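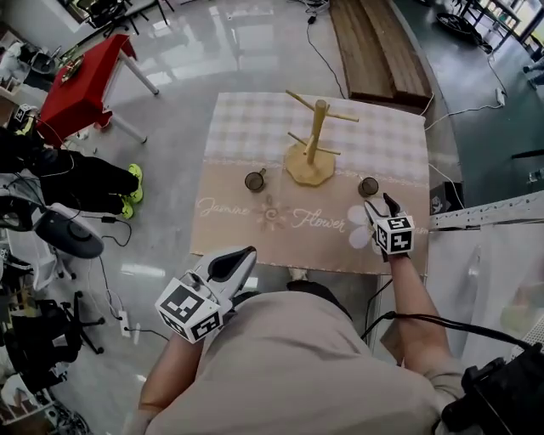
Mug tree with two small cups on the practice table, Mornbridge room.

Search jobs Enter keyword or town Go

Table Setting Helper, part-time – Hadthorpe Tableware, Mornbridge

We are looking for a person with calm hands to join us from October. The work is with small things: cups, mug trees, tablecloths. You hang the cups on the pegs, you take them down again, and you put them back beside the stand for the next round. It sounds easy, but after one hour the handles become small and the pegs become many, so patience is more important than speed.

The post is for 2 afternoons a week and the pay is 685 per month. You do not need experience in a shop or a kitchen. You should be able to stand at a low square table and to lift a box of cups. Please tell us in your letter if you are left-handed – we are glad to have both.
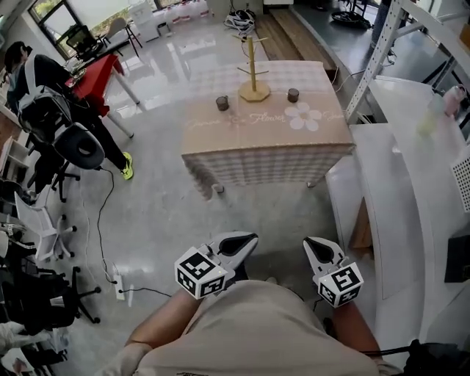 Han, who worked the spring term, wrote to us that the first week is the slowest one, and that a new helper should learn to turn the cup handle toward the peg before lifting it. The cloth must also be pulled flat every time, Han added, or the stand will lean.

Training is paid. Lunch is from the Vunov canteen, same building.

To apply, send one page about yourself with the reference number 1759. Letters should arrive by Sun 22 August. We received 70 letters last year, so an answer can take some weeks.

Contact | © Hadthorpe Tableware | Back to top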